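The Hat Stand Problem

By Shivam Kaushik

Sarita Mittal has sold hats in Varnthorpe for 11 years, and she will tell you that a bucket hat needs a stand. She would, wouldn't she? She sells the stands.

I went into her shop in April with an open mind and a closed wallet. One wall is given over to things that hold hats: pegs, domes, foam heads with no faces, and a shelf of little round stands that look like something left over from a plant shop. The cheapest costs more than the first bucket hat I ever owned. The most expensive, from a firm called Floltau, is $80, and the tag promises it will "honor the crown."

I have kept bucket hats in coat pockets, glove boxes and once, for a whole winter, inside a rain boot. They came out looking like bucket hats. The whole appeal of the thing is that it was never anything much to begin with. It is a few pieces of cloth and some stitching, plus an eyelet or two so your head can breathe.

Mittal has heard this speech before. "Put it on a shelf upside down for a month," she said. "Then come back and talk to me about the brim."

So I did, more or less. I took one canvas hat and left it on a ring stand by the door, and folded its twin into a drawer under the scarves. After four weeks the drawer hat had a crease across the front that made me look as if I had walked into a cupboard. I wore it to the post office and back. By the time I got home the crease had mostly gone, and I had forgotten which hat I was supposed to be rooting for.

Esperanza Holloway, who makes hats to order in Prisidstead, was less interested in my results than I had hoped. Felt and straw are another matter, she said, and she gets quite stern about people who rest a straw hat on its brim. A soft cotton bucket can look after itself. She did say that a damp one should dry on something with air under it, and that a ring does that better than a hook, which leaves a little nipple in the top.

I'll grant her the hook. I have worn that nipple to a wedding.

What I can't grant is the $80. A plain wooden ring on a low base does the job, and you lift the hat off by the brim and set it back the same way.

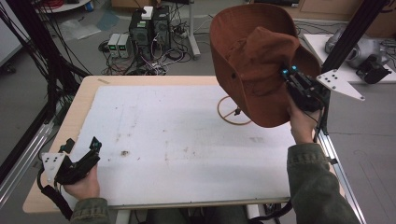
The one by my door cost less than lunch, and most days it's holding my keys.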